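Going to try to put a whole month of evenings into one thread, so get a cup of something and settle in. It's about teaching a robot to fold cloth by doing the folding myself, by hand, over and over. (1/14)

Some background for the people who followed me for bread. In December I signed on with a little project called Loneck. They want a robot arm that can help with laundry in ordinary homes, and they need people to show it how the work goes. I said yes before I had finished reading the message. (2/14)

The way I'd pictured it, I would sit in a lab with a joystick. I did get one afternoon of that, driving the real arm by remote control with Nazar Pavliuk at my elbow. Lovely man, very patient. It took me most of a pot of tea to pick up one sock. (3/14)

The trouble with the remote is that you can't feel anything. With cloth I do half my thinking in my fingertips, and through the controller a bedsheet and a brick are the same thing. Nazar says you get used to it. I believe him, but I didn't. (4/14)

So most of my work is done the other way. You hold the gripper itself, squeeze it open and shut, and do the job on your own table. The camera on it records what the fingers are doing and how your hand moves, and later the arm learns from that. No arm in the house at all. (5/14)

I was shy about the table, I'll admit. I asked Touran Salehi, who looks after those of us working from home, whether I ought to clear everything off and put down something plain. She wrote back "please don't!!" with two exclamation marks. They want real rooms with real stuff in them. (6/14)

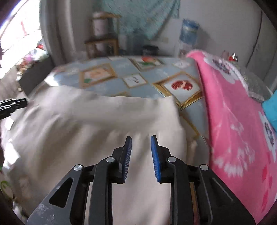 Blue pads over the big white cloth, pink blanket waiting its turn.

That cloth is the hardest thing on my list, and I have grown very fond of it. It's large and soft and it has no opinions about where its corners are. You have to find an edge in all those folds before you can do anything useful, and the gripper only has the two fingers. (8/14)

What I've learned: come straight down, open a bit wider than feels right, and pinch up a little ridge of fabric. If you go in at a slant the cloth just scoots away across the table. Then lift slowly, slower than you would ever lift a cloth in your life – the recording likes a calm hand. (9/14)

The other thing is to leave your mistakes in. I used to stop and start over every time I dropped a corner. Séverine Hervieu, who does the training side, asked me to keep going and pick it back up, so the arm gets to see how a person recovers. I found that oddly comforting. (10/14)

Numbers, for those who asked! My target for the month was 200 good folds. I sent in 298, and I'm a little proud, though Itzel Pacheco in the same group is already closing in on 1000 and has a toddler. I don't know how she does it. I suspect she is simply quicker at finding the edge. (11/14)

Does it hurt your hand? A bit, at the base of the thumb, after a long stretch. I do half an hour and then go put the kettle on. I switched to my left hand for a few folds and those were dreadful, but Touran says send them anyway. (12/14)

And yes, I have seen the arm try it. Nazar sent a short clip last week. It came straight down, opened a bit too wide, and lifted so slowly that I laughed out loud in my kitchen, because that's exactly how I do it. It lost the second corner. It went back for it, too. (13/14)

Next up is thicker things, blankets and bath towels, which bunch up between the fingers in a whole different way. If any of you are doing this kind of work with heavy fabric, please tell me how you hold the thing, I'd love to compare notes. Thank you for reading all this way, bread people included. (14/14)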